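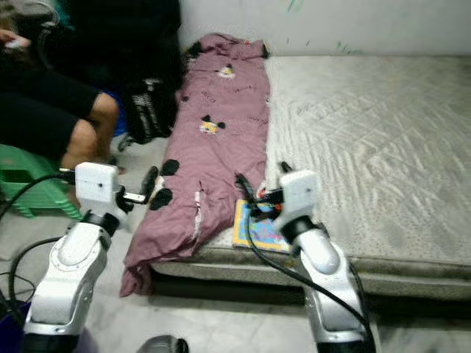

Folding children's sleepsuits

One-piece sleepsuits are awkward to fold. The legs go one way, the arms the other, and a pile of them slides over as soon as you open the drawer. The method below takes less than a minute a suit once you have done a few.

Use the bed. A bare mattress is a good height for most people and has more room than the top of a chest of drawers. Pull the whole suit up on to it before you start, as a leg left hanging over the side will drag the rest out of line.

1. Do up the zip or poppers. Turn the feet the right way out if it has them.
2. Lay the suit on its back and smooth it from the neck down with the flat of your hand. Creases in a printed fabric are easy to miss, so feel for them.
3. Fold one leg over the other.
4. Fold both arms straight across the chest.
5. Bring the legs up to the neck, then fold in half again.

Stand the folded suits on edge in the drawer with the print showing. A drawer 60 cm wide takes 11 of ours in a row, in the 3 to 4 year size.

If a suit has come off the airer badly crumpled, give it a good shake by the shoulders first. Fleece ones don't need ironing. Cotton ones can be done on a cool setting, inside out, keeping the iron off any rubbery grips or transfers.

Sevim Uysal wrote in to say she rolls hers from the feet up, which works well for packing a bag but takes more space in a drawer.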